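Safe Practice Rules for a Two-Arm Robot
Student project report, Nonstead campus, Vetham College

Our group wrote a short rule sheet for the Bruvunar project, where a two-arm robot works with bags and a small bin on the lab floor. The old sheet from Hawthorne had 269 lines and was seldom read. Ours has 8 rules.

Rule 1 covers the floor. Loose packaging and cables must be outside the reach of both arms before power is on.
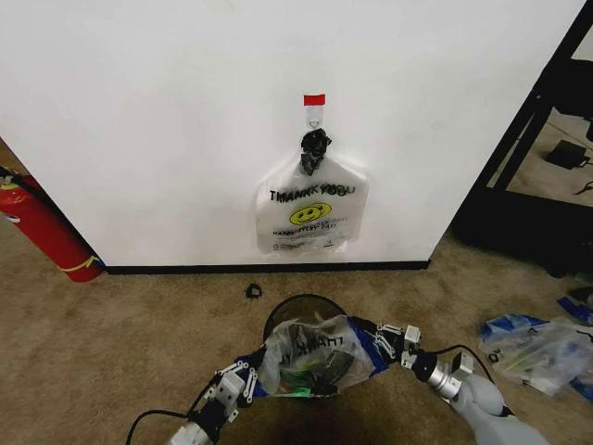 Figure 1. Both grippers on a plastic bag at the bin.

Rule 2 says no one reaches between the arms until the operator calls "stopped" and hears it repeated.
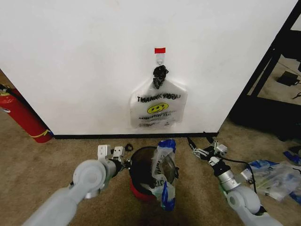 Rule 3 deals with fire extinguishers. They should be upright on a bracket and labelled, with a clear path to them. We found 2 points to fix under this rule, and both were still open in March.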